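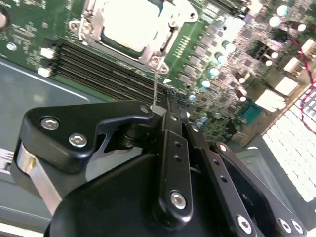 Géza Takács wrote under the first version of this post that one should never touch the lever before the memory is out of the board, and I would like to know if this is really a rule or only his habit.

My situation is the following. I have an old desktop computer from the office where I worked before. The motherboard is green, with black memory slots that have white latches at the ends, and the processor sits in a metal bracket with a thin wire lever at the side. The computer becomes slow after 2 hours of work and the fan is then very loud. I think the paste between the processor and the cooler is too old. I have already removed the cooler, and the metal top of the processor is now clean, I used paper and alcohol for this.

Now I do not know if I must also take the processor out of the socket. In one guide I read that yes, in another that it is dangerous. The lever feels quite stiff and I don't want to bend it. I also see many round capacitors with silver tops near the socket and I am afraid to touch them with my sleeve or with the screwdriver. Is there still electricity in them when the computer is without the cable since yesterday?

I have a small tube of Isari paste, bought in March. Thank you in advance for the patience with my English.

Onden_home
Asked in May 2026

Illeck

Leave the processor where it is. For new paste you do not need to open the socket at all. The paste goes on the top of the metal lid, and the lid you can reach very well when the cooler is away. I have done this on my own computers several times and I opened the lever only when I wanted to change the processor for another one.

If you open it anyway, please be careful with these points. The lever must first be pushed a little down and a little to the outside, so that it comes free from its hook, and only after that you lift it. If you pull it straight up it will bend. It is normal that it feels stiff, also on a healthy board. When the metal plate is open, do not put your finger inside. On some sockets the pins are in the socket and on others they are under the processor, but in both cases a bent one is a very bad evening.

About the memory: it doesn't disturb the lever. I take it out only if the cooler is so big that it hangs over the slots. Perhaps Géza had such a cooler.

For the quantity of paste, a drop like a small pea in the middle. Do not spread it to the edges with a card, the cooler presses it flat. Then tighten the screws of the cooler crosswise, each one a few turns, and not one completely and then the next. And connect the fan cable again before you close the case! I forgot it once and the computer switched itself off in the first minute.

Hviid 200

just buy new computer, for this old one it is not worth it. my cousin paid too much for repair and after it was still slow

Géza Takács

I see my name is here, so I answer too. It is my habit, I must admit, and not a rule. I take the memory out because I have thick fingers and once I broke a latch with my hand when I was pulling at a cooler. With the cooler already off you can leave the memory inside. Illeck explained the lever correctly.

To the capacitors: after one day without the cable the ones on the motherboard are not dangerous for you. You can press the power button once with the cable out, this is what I do, then what is left goes away. The power supply is a different thing, this metal box you should never open. What I would fear more is the screwdriver. If it slips it can scratch the thin lines on the board, and such a scratch is difficult to see and even more difficult to repair. Put a piece of cardboard over the part where you are not working.

Touch the metal of the case before you touch the board, and do it again when you come back from the kitchen or from the carpet.

One more question from my side: did you look in the cooler itself? In my computer the dust between the fins was like a piece of felt, and the fan turned at over 1,000 with no work to do. I cleaned it with a soft brush before I put the new paste, and I think the brush helped me more than the paste.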